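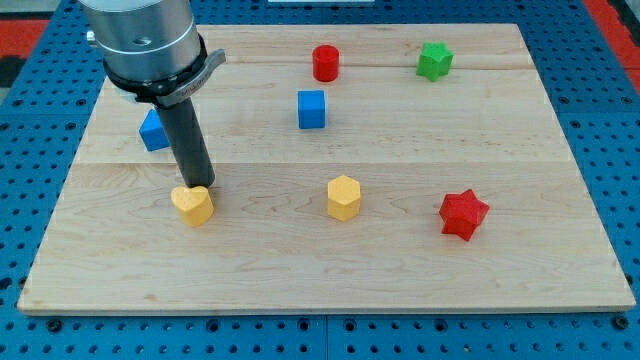
よくある質問(ロボットに手作業を教える会)

更新:2020年2月2日

プログラミングは必要ですか?
いりません!私も最初はコードが一行も書けませんでした。アームを遠隔で動かして、積み木を棒の先で押すところからです。

手で直接アームを持って教えてもいいですか?
もちろん。「Hevo」コースは手で、「Dewan」コースはコントローラーで教えます。個人的には手のほうが好きかな。ただ、持つ位置が悪いと動きがカクカクするので、初回は講師のデバシシュさんの横でどうぞ。

お手本は何回見せればいいの?
課題によります。ハートを星の横まで押すだけの課題で、私は103回やりました(腕がだるい……)。1回のセッションは16回までにしています。疲れてくると雑になって、その雑さまでロボットが覚えちゃうんですよね。

失敗した回は消しますか?
途中で押しそこねて、やり直せた回は残してください。積み木が板から落ちた回は、記録画面で「除外」を押せばOKです。

積み木の並びは毎回同じ?
いえいえ、毎回ばらばらに置き直します。同じ並びばかりだと、ちょっとずらしただけで迷子になりますよ。

子どもも参加できますか?
18歳未満の方は保護者の方とご一緒に。次の募集は7月、申し込みはアフロザさんまで!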